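The Mending Shelf — winter clothing round

Quick one this month, the kettle's on and I've got a pile to get through.

First up, thank you. We've hit 309 items through the door since February, which is miles past what we budgeted hangers for. Most of it good stuff, clean, zips working. Some of it not. More on that below.

What we're short of

Elastic-waist trousers, all sizes, dark colours go first
Kids' trackies, size 6 and size 10 in particular, we are always out
Jeans in the bigger sizes
Woollen blankets, holes fine if they're small
Wooden hangers. Not wire. Please no more wire

What we've got heaps of: business shirts, single scarves, T-shirts from fun runs. Hang on to those till spring if you've the room.

Folding at home

Had a few people ask wether it matters how things arrive. It does a bit. A garbage bag of scrunched clothes takes the sorting table half a morning, a box of folded ones takes ten minutes and a biscuit. So, if you're doing a clear-out this weekend, the way we do it at the Erklow Street hall:

Put something soft down. Old blanket, fleecy throw, whatever's on the spare bed. Stops the slippery fabrics sliding off while you're halfway through.

Do the jeans first. In half down the middle, crotch point tucked in, then thirds up from the hem. You want a block that stands up on its own. Denim is easy and it makes you feel like you're getting somewhere.

Then the fiddly ones. Anything smooth and shiny with a gathered waist — trackies, nylon shorts, rain pants — hates being folded. Hold it up by the waistband, give it one good shake, let the legs drop. Check the elastic while it's up there. Give it a stretch both ways and listen for the crackle, if it crackles the elastic is perished and it goes in the repairs bag. Lay it down, smooth from the waist to the hem, fold one leg over the other, then roll from the hem up. Rolling beats folding for these, they stay put.

Pockets! Check them. We've had tissues, a house key, a Darberg bus token, half a muesli bar. The key is still in the jar by the urn if it's yours.

Elastic repairs

The repairs bag is where we need hands. Replacing a perished waistband is an easy job once you've done two. Unpick a few centimetres at the back seam, fish the old elastic out with a safety pin tied on the end, feed the new one through, overlap, zigzag, close up. The ones with rows of stitching right through the elastic are more of a pain. You can unpick every row (I have, once, wouldn't again) or cut the whole band off and make a new casing out of the top of the fabric. You lose a bit in the rise. Nobody on the receiving end has complained yet.

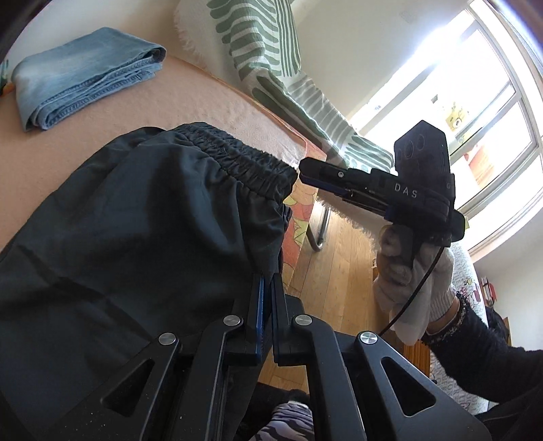
We buy elastic by the roll from Reisinger, the 25 mm knitted one, white or black. The braided stuff goes narrow when you stretch it and rolls over inside the casing, so if you're doing repairs at home and using your own please get the knitted. Happy to post you a few metres. Thread is whatever you've got. Dark grey does for black, charcoal and navy and I've stopped pretending otherwise.

Throws and blankets

Yes we take them, fringed or not. Wash first, cool and slow, line dry in the shade. If the fringe has gone to knots comb it out damp with a wide-tooth comb, start at the ends same as hair. Colourful ones go quickest, stripes and leafy prints especially, so don't hold back the loud one your aunty gave you. Tea stains are fine if you tell us where.

Drop-offs

Side door of the hall, mornings only, 9 till noon. Please don't leave bags out overnight, we lost a lot to rain last month and had to bin it. If you're bringing more than three boxes, email ahead so there's someone to help with the step.

Olico have given us shelving from their old stockroom, so there's finally somewhere to put the folded stuff. Needs bolting to the wall. If you own a decent drill and a level, come along any morning, the plugs and brackets are already here.

Target for the end of winter is 400 items. Ninety-one to go. Size 6 trackies, people.

Next newsletter will have the darning night dates in it, still waiting on the hall bookings to get back to me.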